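Support > Evaluation Programme > Gripper Trials > Frequently asked questions

Print this page | E-mail this page

Gripper trials: frequently asked questions

Which grippers are being compared?

Two types. The Clurel is a parallel gripper with slim metal fingers. The Lyimo is a wider gripper with padded jaws and a slower close. Both are driven by the same Sendance controller, and both are tested on the same pair of arms. Results from the earlier suction head are kept separately and should not be mixed with these.

What is the trial load?

Cloth, in three weights. Rigid parts were covered in the previous round and showed little difference between the two types. Cloth separates them quickly, as a small error in finger height decides whether one layer is picked up or two.

How many grasps are in the current data set?

1,464 grasps, both types together. A run is 200 grasps unless it is stopped early. Runs stopped by a controller fault are logged but left out of the totals.

What counts as a successful grasp?

The cloth must be lifted clear of the surface and held for 15 seconds with the arm still. A grasp that creeps but does not let go is recorded as a hold, with the creep noted in millimetres. A grasp that takes up two layers when one was asked for is a failure, even if it holds.
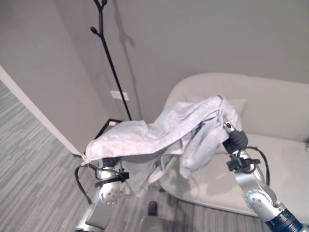
Grip force on the Clurel is set per cloth weight and should not be changed during a run. Start from the lowest value in the table supplied with the controller and raise it one step at a time until the hold test passes. Thin cloth needs care at a corner: with the right-hand fingers pinching the top corner, as they are here, the load runs from a small patch of fabric into deep folds, and the sag between the two arms pulls at an angle to the fingers. Force values found with a flat edge grasp do not carry over to this position. Record them on a separate line.

Can the two types be fitted at the same time, one on each arm?

Yes, but only for handover tests. For comparison runs both arms must carry the same type, or the slip figures cannot be assigned to either. The controller will accept a mixed pair without a warning – check the tool settings by hand.

How should the cables be routed?

Leave a loop long enough for full wrist rotation, then secure the cable further down the arm. A cable that is too short will load the wrist and shift the force reading. Turn the wrist through its full range at low speed before the first grasp of the day.

Does the room matter?

Less than expected. Funmilayo Adeleke repeated one set of Lyimo runs at the Jolavham site on a different floor covering and found no change in hold rate. Lighting does matter where the head camera is used to find the cloth edge. Pale cloth against pale furniture gives more missed edges than the same cloth on a dark table. Missed edges are counted as vision faults and are not held against the gripper.

How often are the finger pads changed?

Lyimo pads are changed after every 3 runs. Clurel fingers have no pads and are wiped with a dry cloth between runs.

When will the next results be issued?

In July, with the heavy cloth runs added. Requests for the raw force logs should go to Isabelle Robichaud, quoting the run number and the controller software version.

Print this page | E-mail this page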